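Storage tote

A storage tote (also tote bin, or just bin) is an open-topped box used for holding and moving loose goods. Most are rectangular. Found in warehouses, workshops, kitchens, garages. Differs from a crate in having solid sides, and from a tray in being deeper.

Shape

Walls usually slope inward toward the base. This lets empties nest, saves a lot of space on the truck. Straight-walled totes hold more for the same footprint but dont nest, and need a lid or a rim to stack. Gray is a very common color, blue and red less so.

Sizes

No single standard. The small Risell tote holds 3 liters, the largest 125. Jellier sells a nesting line in between, 20 liters being the usual pick for hand carrying.

Use on a bench

Often stood on a table for sorting and picking, open side up, parts taken out from above. Sloped sides make the corners easier to get at but cost some floor area.

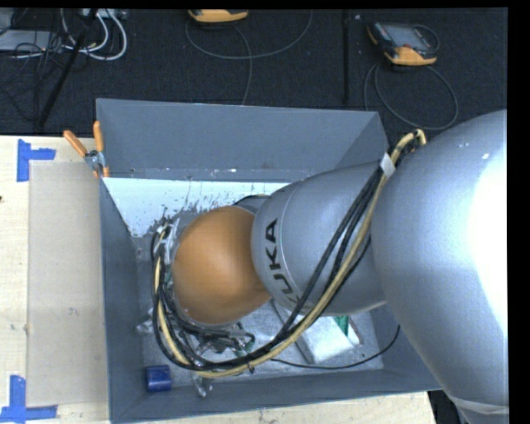 History

Early totes were wood or pressed fiber. Designer Jérémie Le Goff drew the Nutusov 713 for the Rey parts depot, a molded tote with a rolled rim. Widely copied afterwards, rim and all. The orginal had no handles; these came with the second version.

Care

Wash with mild soap, rinse, dry upside down. Cracked rims are not normally repaired.

See also: Crate, Tray, Basket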